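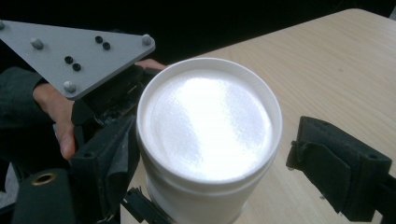
4.2 Icon recognition after the redesign

The second study looked at how quickly people could find the Gurnex browser on a crowded home screen once its icon had been redrawn. The old icon had been in use for six years and relied on a soft gradient and a thin outer ring. The new one keeps the overall shape but drops the ring, flattens the shading and uses two colors in place of five. The design team at Bullier, who did the work, wanted the mark to hold up at small sizes on phones. We had no part in the design and saw the final files only when they were released to the public.

We recruited 130 adults through the same panel used in the first study. All of them had used Gurnex on a phone or a laptop in the past month. People who had taken part in the first study were not allowed to join the second. After removing participants who did not finish the session, or who reported a display fault, we were left with 109.

Each participant saw a series of simulated home screens, each holding 24 icons in a grid. The task was to tap the Gurnex icon as soon as it was found. Half of the screens used the old icon and half used the new one, in mixed order, and the position of the target changed on every trial. Icons were shown at three sizes, labeled small, medium and large in Figure 3. The small size matches the one used in the notification tray, where complaints about the old icon had been most common in the support forum. A blank gray screen was shown for 1,000 milliseconds between trials.

Figure 3. Median search time by icon version and icon size. Bars show the middle half of participants.

At the large size we found no reliable difference between the two versions. At the medium size the new icon was found slightly faster, but the gap was small and it shrank further when we left out the first ten trials. The clearest result came at the small size, where the new icon was found faster by most participants and was missed less often. Errors with the old icon at this size were mostly taps on one of two other round icons with a similar blue edge. With the ring gone, these mistakes nearly disappeared.

Familiarity worked in the other direction. Participants who used Gurnex every day were slower with the new icon during the opening trials at all three sizes — some of them said afterward that they had been looking for the ring. The effect faded within the session, and by the second half daily users and occasional users performed alike. The release had reached most phones by the end of October, and we tested soon after that, so a few participants may have already gotten used to the new version. We asked about this in the exit form, but the answers were too vague to use as a control.

We also read the 1,604 public comments posted under the release announcement up to 26th November. Two coders sorted them using the scheme of Kuzmenko and Banov, with one category added for remarks on accessibility. Negative comments outnumbered positive ones in the first few days and then leveled off. Most of the negative comments were about color and very few were about finding or recognizing the icon. Comments that did mention recognition nearly always came from people who keep several browsers side by side in the same folder.

The comments and the search task therefore measure different things, and we do not combine them into a single score. Stated dislike of the new colors was not a useful guide to search time in our sample, although we asked about color with only one question and its wording was broad. Section 4.3 repeats the search task with a dark background and with the icon labels turned off.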